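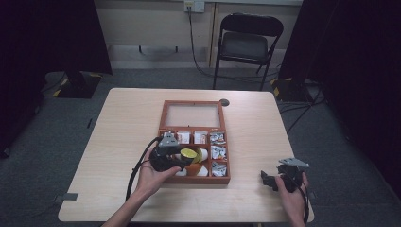 *Head-camera view, two hand-held grippers at the compartment box.*

# Zilis-Box

Bimanual sorting demonstrations recorded with hand-held grippers, used to train the Urrego policy. Release 2 holds 1,400 episodes.

## Contents

- `head/`: head-camera video
- `grip_l/`, `grip_r/`: gripper pose and jaw width, sampled at 20 Hz
- `splits.json`: train, val and test lists

## Result

Adding the head view to the policy input reduced wrong-compartment placements. Gains were smallest for crinkled wrappers. All results are means over 3 seeds.

## Known issues

Jaw width drifts in long episodes. Re-zero with `tools/zero.py` before training.

Maintainers: Eirlys Pugh, Pongsak Nilsuwan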